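# Skideck Grasp Kit

Skideck is the bin-picking setup behind the Kodard result: a grasp scorer trained on 3254 logged attempts, which is a modest number in a field where people like to quote theirs in millions. You get the planner, the logging tools, the trained weights and a manual that Uzma Baloch has rewritten twice and still dislikes.

The method is simple to state. Skideck proposes 200 candidate grasps per pick, scores each one from a single depth view, throws out any that would put the wrist through a wall, and tries the best of what's left. Sponges flatter it. Apples are fair. Toy bricks lying against a wall have taught us humility, and we include those logs too. 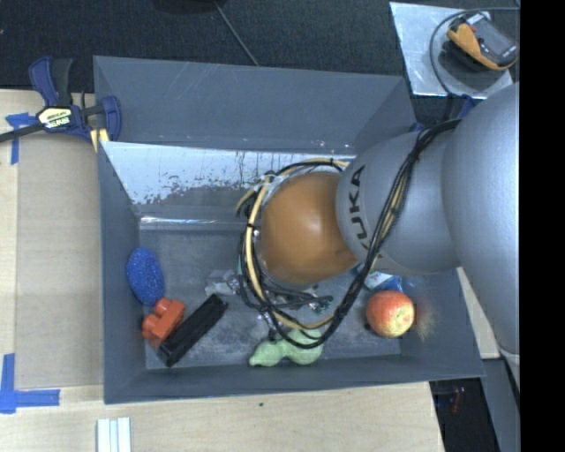

**Does Skideck need retraining for new objects?**

Most household items work with the supplied weights. For anything very shiny, floppy or see-through, plan on about 2000 extra attempts and a long book.

The kit talks to the arm through the Varitz driver, which is fussy about cable slack and says so in the log, at length. Calibration is done once per bin. Move the bin and you do it again, including when you only moved it a little.

**In the download**

- Planner and scorer, source included
- Full attempt logs, failures and all
- 232 held-out test layouts
- Nasr, our plotting script, named before anyone thought to object

Current release: 16 Jan 2020. Bug reports go to Uzma, preferably with the log attached.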